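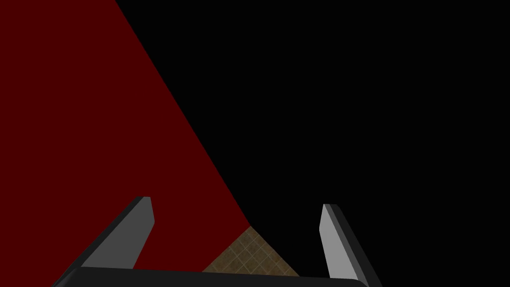 Tritham Simulated Wrist-View Set: Data Card and Rules of Use

Maintained by the Skonevora Data Standards Office
Prepared by Damilola Osagie. Reviewed by Kayode Iyamu.

Scope

This data card applies to the Tritham set, a collection of computer-rendered manipulation episodes recorded from a viewpoint at the gripper. It states how the episodes are produced, what must be recorded with them, and the conditions under which they may be used. It applies to all Skonevora staff and to outside groups that receive a copy of the set under the Amadi access agreement.

The set contains no photographs and no recordings of people. Episodes rendered in the simulator must not be mixed with recordings from physical arms under one episode list. Groups that train on both kinds of material shall keep separate lists and report the share of each.

Contents

The current release holds 900 training episodes and a further set of held-out episodes, which brings the total to 1000. Each episode consists of the rendered wrist view, the joint positions, the gripper opening, the task instruction in plain English, and a metadata file. The held-out episodes are stored in a separate folder named heldout and are not to be opened during model development.

All episodes use a gripper with two fingers. The finger model is plain gray, with a lighter inner face and a darker outer edge, and carries no markings. Contributors must not add stripes, fiducial tags or logos to the finger model, as these have been shown in internal review to give a trained policy a cue that it will not have elsewhere.

Rendering rules

1. The wrist viewpoint is fixed to the gripper body for the whole episode. It may not be moved, tilted or zoomed between the first and last step.

2. Both fingers should remain in view when the gripper is open. A contributor who changes the viewpoint must submit a new calibration file and may not reuse the existing one.

3. Background outside the modeled room is rendered as solid black. Contributors must not fill it with photographs, gradients or noise unless the episode is filed under the randomized group.

4. Surfaces may be rendered in a flat color without texture. A large untextured surface close to the gripper, such as the dark red one in the view at the head of this card, gives little information on distance. Episodes in which a surface of this kind takes up much of the view shall carry the tag low_texture.

5. Floor tiling, where present, must use the standard tile asset so that the spacing of the grout lines is the same across episodes.

6. Lighting settings are written to the metadata file at the start of the episode. Changes during an episode are not permitted.

Views without a target object

The wrist view will at times show no object that can be grasped. Such views are a normal part of approach and retreat motion and must be kept. Removing them shortens the episode, breaks the match between the rendered view and the joint record, and leads to policies that behave poorly when the target is out of sight.

The following practice applies:

Keep every step between the recorded start and the recorded end.
Set the field target_visible to false for any step in which no part of the target can be seen.
Set the field grasp_state from the simulator contact record. It must not be guessed from the rendered view.
Leave the field surface_name blank if the scene file does not name the surface. Annotators may not supply a name such as "table" or "cabinet" on the basis of color or shape.

The last rule was added in July following a review of the Brivik annotation batch, in which the same plane had been given several different names by different annotators. The batch was corrected before release.

Annotation and review

Two annotators label each episode independently. Where they disagree, the reviewer consults the scene file and records the decision in the notes field. The reviewer may not be one of the original annotators.

Annotators are asked to describe only what the view supports. If the edge of a surface cannot be seen, its size is to be entered as unknown. If a region is black, it is to be labeled as background and not as an object, wall or shadow, unless the scene file states otherwise.

Permitted use

The set may be used for research on grasping, visual servoing and policy evaluation. It may be used in teaching, provided that students are told the material is simulated.

The set may not be used as the sole evidence that a robot is safe to operate near people. Simulated contact does not reproduce the forces, wear or delays of a physical gripper. Any group that moves a trained policy to hardware must carry out its own risk assessment and must run the first trials at reduced speed with an emergency stop within reach of the operator.

Reporting

Published results must state the release number, the random seeds and the number of held-out episodes attempted. Success rates shall be given with and without the low_texture episodes. Results from selected episodes only will not be listed on the project page.

Known limits

The finger surfaces are evenly shaded and do not deform. Reflections on the gripper body are simplified. Only 6 room layouts are included in this release, and performance on them should not be taken as a measure of performance in new rooms.

Changes and corrections

Errors should be reported to the Data Standards Office with the episode number and step. Corrected episodes keep their number and receive a new revision letter. Earlier revisions remain available on request to groups that need to repeat a published result.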